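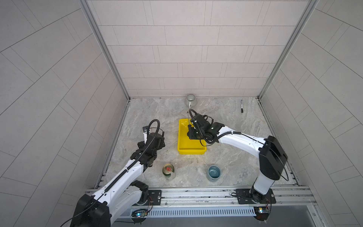
Figure 5. The yellow tray on the veined floor, with a striped mug behind it, a marker at the right, and a green can and a blue-grey cup in front.

3.2 Objects and surface

The object set was drawn from the home diaries described in Section 2. In those diaries, 31 households wrote down what they picked up during one evening of tidying and where each thing ended up. Cups and mugs came up in nearly every diary. Drink cans, pens and markers, and small hand tools were also common, and they were the items people most often wrote down as "left for later." We therefore kept to these groups and did not include clothes, paper or toys, which the Garkness pilot had already covered.

Within each group we chose items that differ in the way they rest and in where a person would take hold of them. A mug has a handle that may point toward or away from the person tidying. A cup can nest in another cup or block it. A marker rolls. The screwdriver has a thin metal shaft and a much wider grip, so it tends to lie at a slant when it is put down on a flat surface.
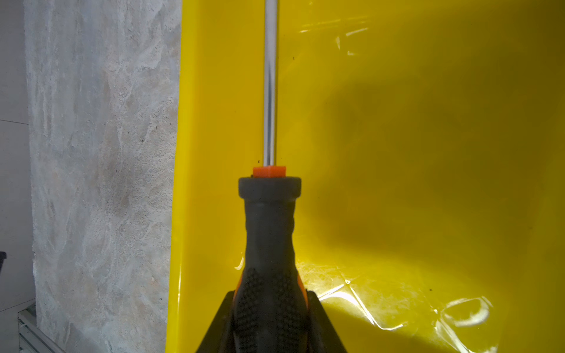 This matters for the tray. Diary writers often owned a single bin or tub into which everything went before it was sorted, and several of them said that long items made the tub hard to fill. One household in Rondberg kept its tools in a kitchen drawer for this reason alone. We used a shallow yellow tub with rounded corners. The color was picked to stand out from the floor, and no participant in the pilot took it for one of the items to be put away.

The floor needs a separate note. Earlier work on household tidying, going back to the Bogdan survey of 1976, treated the surface as background and did not report it. Our own diaries suggest that it affects what people notice. Households with patterned stone or stone-look floors wrote down fewer small items and almost never mentioned crumbs.
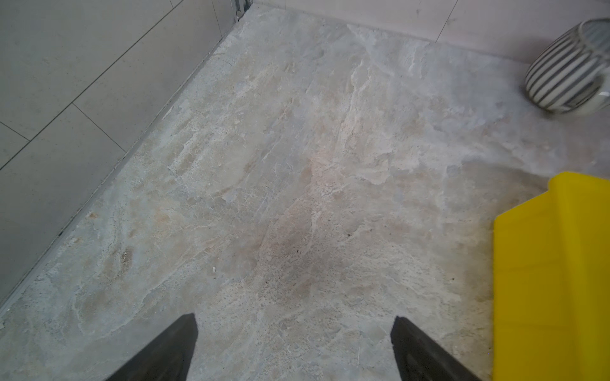

Iulian Coman

The veins in the floor are pale and irregular, and dark specks can be lost among the mottled patches. We did not treat specks as objects. They were left out of the item list and out of the scoring, although a reader who wishes to study cleaning as well as tidying could code them from the same material.

Grey items are a related problem. The striped mug is close in tone to the tiled walls, and it was kept in the set on purpose. In the pilot at Zalla, people who were asked to name the things still to be put away named the green can first and the striped mug last.
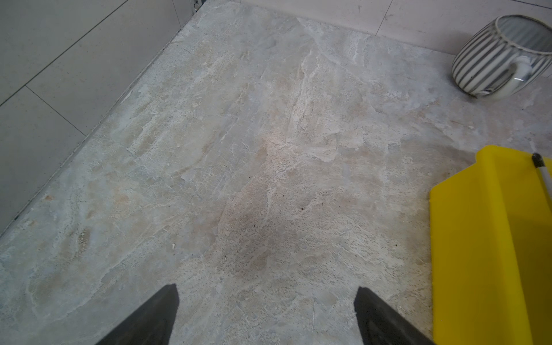 Photo: Jörg Petersen

We placed no limit on the order in which items could be put away. Each session was allowed 30 minutes, and an item was scored as tidied when it lay fully inside the rim of the tub. Items leaning on the rim were scored separately and are reported in Section 4. Start positions were changed between sessions and included places near the walls as well as in the open part of the floor.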